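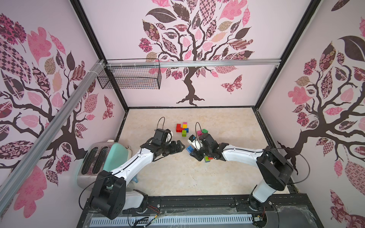
Rehearsal Room Acoustics for Choirs: Frequently Asked Questions

Do we need acoustic panels?

Maybe. Most choirs that ask us have already been told yes by someone who sells them. Before you spend anything, sing in the room with all the chairs out and everybody's coats on the backs. If the problem gets smaller, you have learned more than a sales visit will tell you.

Is it true that decorative panels work as well as plain ones?

It depends what's behind the decoration.
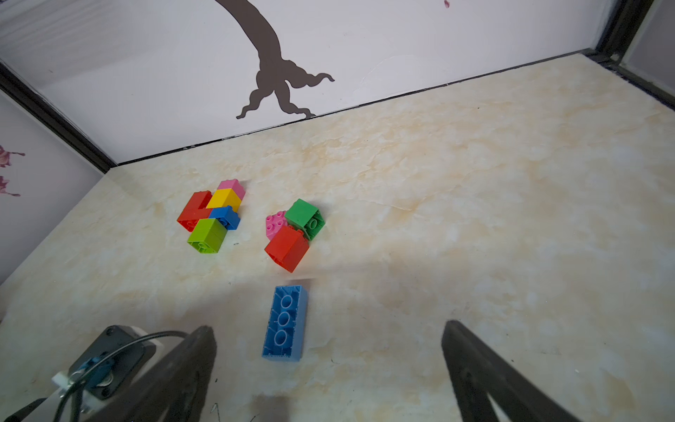 Sound doesn't care about artwork. A fabric panel two inches thick will soak up some of the sopranos whether it's gray or covered in flowers, and a print stuck flat to a wall will do next to nothing. The dark tree trunk on that white back wall, with its curling roots, may cheer up the altos, but I wouldn't expect a silhouette to change how a chord dies away. Ask for test results on the exact product, mounted the way you plan to mount it.

What about the Vilis tuning app?

You clap, your phone listens, and a score comes up. We tried it in our own room at Olton on a Monday evening and got 734, then moved the phone to the piano lid and got 905. Neither number came with a unit. Save your money.

Are corner traps worth it? 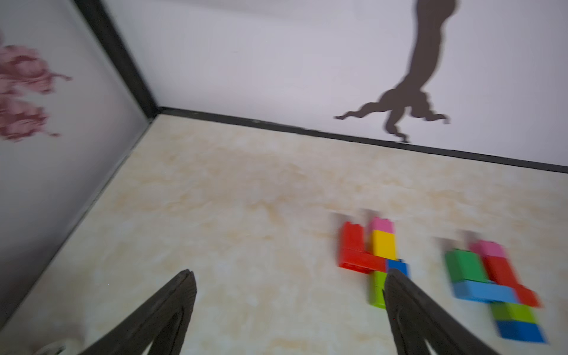 Low notes do build up in corners, so the idea is sound enough. What we doubt is the claim that four small foam wedges will fix a muddy bass section. Look at any corner where two pale walls meet, like the one with the black strip running up it, and think how much depth you'd have to fill to bother a low F. A thin wedge won't get there. Move the basses forward a few feet first – it's free.

Zudier says its portable shell makes a choir sound "up to 55 percent bigger." Does it?

Bigger how? Louder at the back row, or just louder to the director? The brochure doesn't say. A shell can help singers hear each other, and that's a fair reason to want one. Borrow one for a rehearsal before you sign.

Can we trust a free survey?

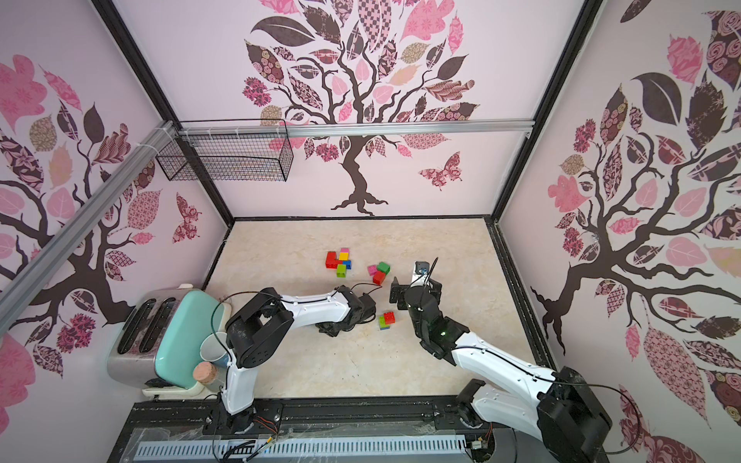
One reader wrote to tell us that Kazmi surveyed her church hall for nothing and recommended no panels at all, only a thicker curtain and a different spot for the piano, and that we were being too hard on the whole trade. Fair enough. We'd still get a second opinion, and we'd still ask what the curtain costs and who supplies it.

Does carpet help?

A little, mostly with footsteps and the higher sounds. It can also leave a small choir feeling as if it's singing into a closet.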